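Sutgate Template Conversion: Progress Report for March

Money spent so far is in line with the plan. Time spent so far is in line with a different plan, one we had not written yet.

The job, as funded, was to move the Umach catalog layouts out of the old page files and into the new illustration templates, keeping every logo, rule and caption where the printer expects it. There are 400 layouts. We have finished all of the single-page ones and 14 of the fold-outs. The fold-outs went slower than we promised in January, and the reason is color swatches.

Over the years the Umach files collected 20 swatches named "Umach Blue." Some are spot colors, some are process mixes, and one is green. Ansah, our print shop, asked which was the real one. We sent the question to Umach and received two answers from two departments, both very sure of themselves. 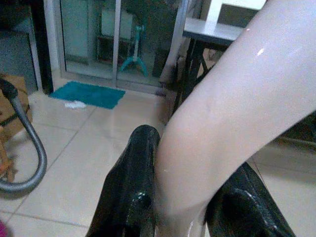

We have since settled on a single spot color, signed off in writing, and the script that swaps out the others is running well. It did turn a batch of drop shadows blue on its first outing. Those have been put back, apart from one that marketing asked to keep.

Fonts are in better shape. The Dodoveck license covers everything we use except the condensed italic, which appears in footnotes and which we would be happy to see retired. A replacement license would cost $500. We are asking for approval to spend it from the contingency line, as the footnotes are apparently staying.

Next up: the remaining fold-outs, then a test run at Ansah on the heavy stock. We expect to deliver the full set in June, and would like the swatch names left alone until then.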